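The Case Against the Perfectly Folded Shirt

My sister-in-law gave me a book on folding for my birthday. 300 pages. I read it the way you read the terms on a parking ticket, looking for the part where they admit what it costs you.

The pitch goes like this. Fold everything into little standing rectangles, file them in the drawer like index cards, and your mornings will open up. Myfanwy Vaughan, who runs the Clirkberg home blog and has built a whole following on this stuff, claims it takes her 11 minutes to put away a load. I would like to see that load. I suspect it is mostly dish towels.

I tried it for two months. What I got was a very good looking drawer for the first day or so, and then I pulled out one shirt from the middle and the rest slumped over like tired commuters. The book has an answer for this, and the answer is dividers. Grellex sells a set. Of course they do.

Then there is the question of where all this folding is supposed to happen. The experts have a long clear table at hip height. I have a bed, same as most people, and a fitted sheet is a lousy work surface. It creases, it gives under your hands, and anything you smooth out on it picks up the lumps underneath.

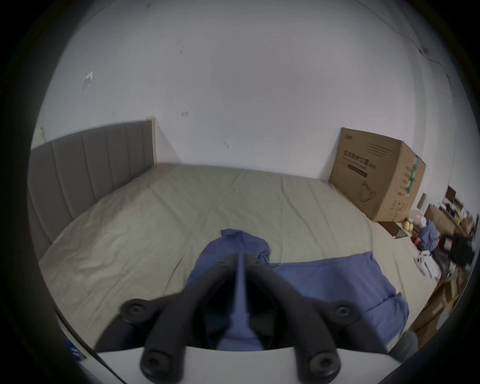

What the book leaves out

One blue thing in a heap on a bed is a perfectly normal sight, and I refuse to feel bad about it. The folding people treat it as a symptom. They want to know what your rumpled laundry says about your inner life. Mine says I sat down for a minute.

Nurhan Aksoy, my neighbor, raised four kids and owned one laundry basket. Her system was that clean clothes went in the basket and came out when somebody needed them. She ironed for weddings. I have never met a calmer woman.

I'm not against folding. Sheets need it or the closet door won't shut, and good sweaters stretch on a hanger. But pajamas? Gym shorts? Give me a drawer I can shove closed with my knee. I sold the dividers in March, and the buyer asked if they came with the book.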